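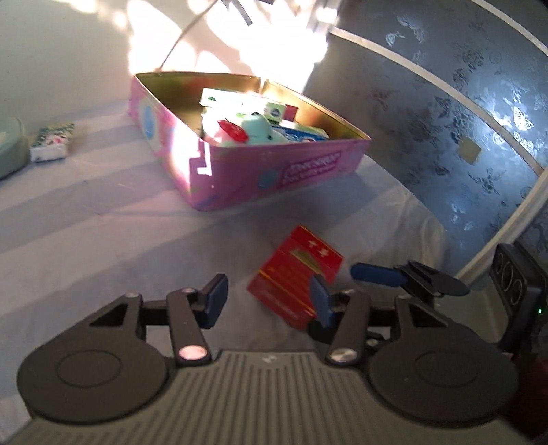 Chapter 13
Looking After the Hand-Held Gripper

Reading time: 13 minutes

By the time you reach this chapter you will have built up a fair idea of how a gripper closes on something and how it lets go again, and I dare say you are itching to get on with longer jobs. Please bear with me for a little while first! A gripper that is held in the hand gets a rougher life than one bolted to an arm. It is picked up, put down, leaned on and passed across the table, and small faults creep in so slowly that the person using it every day is often the last to notice them.

When I began teaching the maintenance course at Vurnuten, I used to leave this material until the very end, after the wiring and the calibration. That was a mistake, and it was my students who put me right. They would spend a whole afternoon chasing a fault in the readings, only to find a pivot screw that wanted a quarter of a turn. So now we begin with the fingers, and work back towards the body from there.

Start with the pads. They are the only part meant to touch the goods, and they pick up whatever the goods leave behind, such as dust from cartons, a trace of ink, or the faint waxy film that comes off glossy packets. Wipe them with a damp lint-free cloth, let them dry, and then press each one gently with your thumb. You are feeling for any place where the pad has begun to lift from its backing. A lifted corner will catch on the edge of a box and turn it, and you will blame your wrist for it (I certainly did).

Next come the linkages. Open and close the fingers slowly, several times over, with the gripper near your ear if the room is quiet. Both sides should travel together and arrive together. If one lags, look first at the pivots and only afterwards at the housings, which are more trouble to open and seldom the cause. Tighten a loose pivot until the play has gone, then stop, and try the movement again before you touch the next one.

If you work with a pair of grippers, keep a separate page in the log for each. They wear differently, even when they were unpacked on the same morning, and a note that says only "pads cleaned" is no use to anyone in September. The Tivlow log sheet at the back of the book has room for 24 entries a side, and you are welcome to copy it as often as you like.

We finish with a practice pick, using light cartons on a plain cloth, where a slip does no harm and a crooked grip is easy to notice. Lay a carton at a slant before you try it. Anybody can pick up a box that sits square to the fingers, and the slanted one will tell you far more about how evenly they close.

Section 13.2 takes up the pads in detail, including how to replace them.

Last updated: 16 January 2021
© Huguette Landry. Contact the author through Kouris Books | Back to top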